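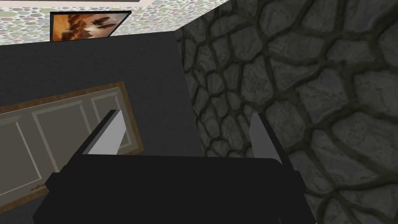 Hi everybody, I'm Blair Dow, and I run the hearing dog visits at Nendthorpe. My own dog, Morrison, wakes me when the smoke alarm goes (and when he wants breakfast!). First thing we practice is the nose touch. Hold your hand low over the floor, open and empty like that black gripper with its pale pads, and wait for him to come to you.
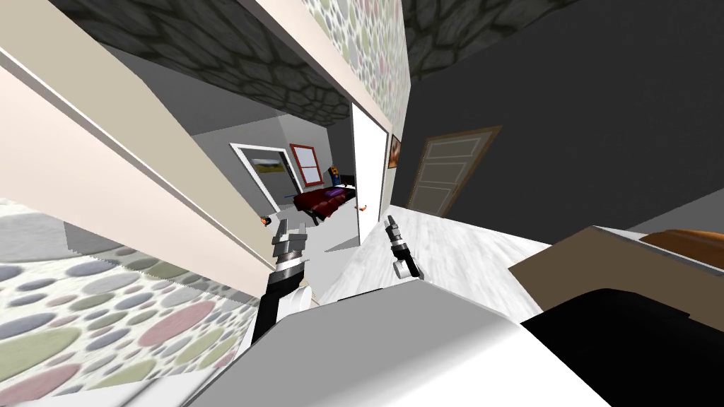 Then add the sound, a kitchen timer is fine, and pay him every single time. We did 20 a day all through March. 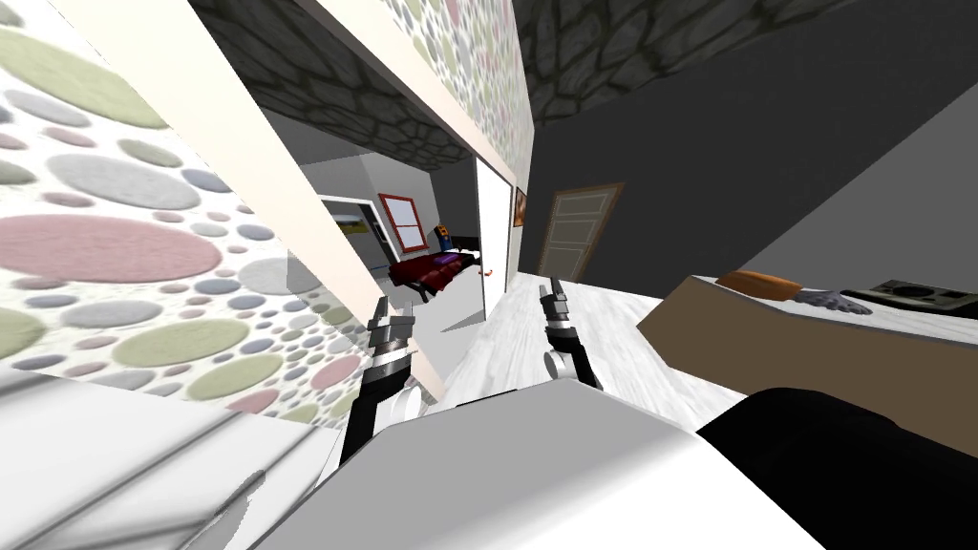 Page 58

Okay, questions! Agnes Cairns has the sign-up sheet by the door.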